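Handheld grippers - blue pads or the plain black ones?
Grippers and End Effectors > Handheld

mothballed_mike
Right, I've had the Zastico handheld for a fortnight now and the Clernar since the start of May, and I'm only keeping one of them. What I do is nearly all cloth. Clothes, blankets, sheets, that sort of thing. Clernar has the nicer trigger by miles, and it's lighter, but the jaws are hard and shiny and thin stuff just slides out if you pull sideways. Zastico feels like holding a drill but it does pinch properly. Anybody run both for longer than I have?

kettle_and_servo
Had both, sold the Clernar. You can stick grippy tape on the jaws but it peels at the corners and then you're picking glue off a pillowcase. Mind you it was brilliant on boxes and tins.

pennyfarthing74
Going to disagree with that. I did 1558 grabs on the Clernar last winter (yes I keep a tally, yes I know) and dropped 27, most of them the same slippery lining. You have to come in steeper than you think and close slowly. People snatch at it and then blame the jaws.

kettle_and_servo
27 on what though? Tea towels? Try a bobbly jumper and a thin T-shirt one after the other and tell me it's the same.

pennyfarthing74
Mixed washing, mostly cotton. Bit of fleece. I'll give you the T-shirts.

mothballed_mike
Closing slowly does help, I tried it this morning. But I've not got the patience for it over a whole afternoon.

wobblyaxis
Has anyone put the Stelier controller on either of these? Mine works but there's a little lag when the jaws open and it drives me up the wall. Tseng board was quicker but I couldn't get it to hold a steady squeeze, it kept creeping.

pennyfarthing74
Turn the filter down on the Stelier, it ships far too high. Mine's on 2 and I don't notice any lag at all.

wobblyaxis
Oh that's loads better, ta. Still think the Tseng is the better board if they ever sort the creep out.

mothballed_mike
OK so I've been at the bed with the soft blue pads on and I'm a lot happier. Going for edges and folds is the trick for me - if I aim at the flat middle of something I just push it about. 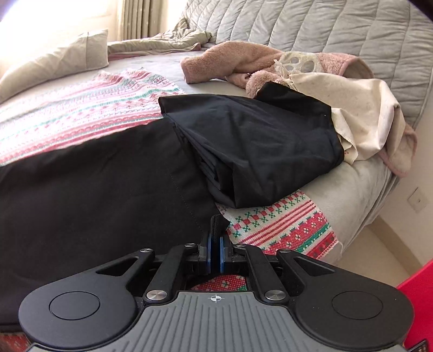

Blue pads on a rolled edge of the black cloth, patterned blanket and the rest still to do.

The knitted blanket is what I'm dreading. It's thick, the edge is a bit frayed, and I reckon the pads will catch on every loop. Same worry with the lace on the cream one.

kettle_and_servo
That's a decent pinch. The pads are what you're paying for, told you.

pennyfarthing74
It's a decent pinch on a nice fat rolled edge! I'd get that with the Clernar too. Do a single layer off the sheet and then we'll talk.

mothballed_mike
Fair. Sheet next, both grippers, same corner. I'll do them slow and fast so you can't moan at me.

wobblyaxis
Put me down for the Zastico on the sheet and the Clernar on the lace. Also what are you doing about cleaning the pads? Mine go fluffy after one blanket.

mothballed_mike
Damp cloth, and a lint roller if it's bad. Don't use anything with alcohol in it, I did that to an older set and they went hard.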